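Home Reviews Guides Forum About Contact
Search this site Enter keyword Go

Garrido 26-Piece Precision Driver Set: Review

I bought this set in September to replace a mixed bag of screwdrivers I had been using on old desktops.
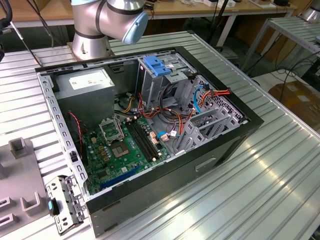 The Garrido set comes in a flat hinged case. Inside there is one aluminum handle, a short extension bar, a flexible shaft, and the bits. The case closes with a magnet and stays closed when dropped. The bits sit in a rubber strip that was too tight for the first week. After that they came out with normal finger pressure.

I use the Phillips #2 bit more than all the others together. Most desktop cases, power supplies and drive cages need nothing else. The one in this set is a good fit in ordinary case screws and does not slip if you keep some weight on it. I have used it on 14 machines so far and the tip shows light wear at the corners. The bit from my old Zingate set was rounded off well before that point.

The handle is 15 mm across, with a free-spinning cap on the end. Your palm rests on the cap while your fingers turn the handle. It works well for long screws. The grip pattern is shallow, though, and with greasy hands it turns in your fingers before a tight screw lets go. I keep an old full-size driver nearby for those.

Magnetism is about right. A case screw hangs on the tip sideways, and you can carry it down into a deep corner without losing it. The extension bar is a little weaker at holding the bit, and twice it left one behind in a recessed screw. I got it out with tweezers both times.

The flexible shaft is the poor part of the set. It winds up under load and then jumps. I tried it on two drive screws behind a bracket and went back to the straight bar. If you need a flexible shaft, the Fonora one sold separately is stiffer and costs little.

The small bits are fine for laptops. I had no trouble with the Torx sizes. The smallest flat blade bent slightly the first time I used it to lift a clip, and that was my own fault.

The Orkness kit is the obvious one to compare. It has a better handle, with a rubber sleeve, and a ratchet that I did not miss. Its case is larger and the lid does not lie flat, so it takes up more of the bench. It also costs nearly twice as much.

Garrido sells replacement bits one at a time, and mine arrived in a plain envelope in four days. I ordered a second Phillips #2 to keep in the case lid.

I would buy it again for desktop work. For mostly laptops I would pay for the Orkness handle.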